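Gernex Asks Toy Sellers to Show Their Work on "Learning" Claims

Small maker of the Wallow play line says most educational labels on toys mean very little, its own old ones included

TUKOLPORT - Gernex, which makes the Wallow line of toys for young children, said in September that it will stop printing the words "educational," "brain-building" and "school-ready" on its packaging. The company is asking other toy sellers to do the same unless they can point to a test that a parent could read.

Gernex reviewed 3,914 product listings from online toy shops. It looked for any listing that made a learning claim and also named a study, a trial or even a classroom where the toy had been used. It found 6. Of those, 2 linked to a page that still worked.

"We have heard for years that a toy will raise a child's math scores," the company said in a statement. "We would like to see the scores. We put the same kind of line on our own boxes, and when we went looking for what stood behind it, we found a sales memo."

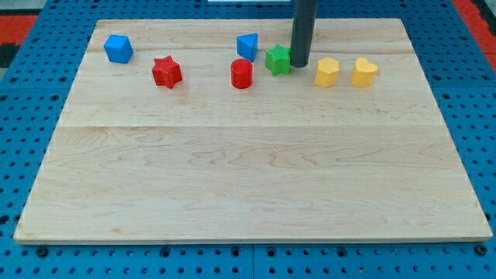 Reading time: 2 minutes

The review has limits, and Gernex says so. It covered listings in English only, it did not test a single toy, and a missing study does not prove that a toy is useless. Gernex also sells toys, so readers may fairly ask what it gets out of this.

Toprak, a distributor that carries Wallow, has agreed to drop the claims from its catalog for a trial period of 6 months. It has not agreed to drop them for other brands, and it told Gernex it expects sales to dip.

New Wallow boxes will list the contents, the materials, the suggested age and the address for spare parts. Prices will stay the same. Boxes already in stores will not be recalled or covered with stickers.

The full list of search terms used in the review is available on request from the Gernex press office in Tukolport.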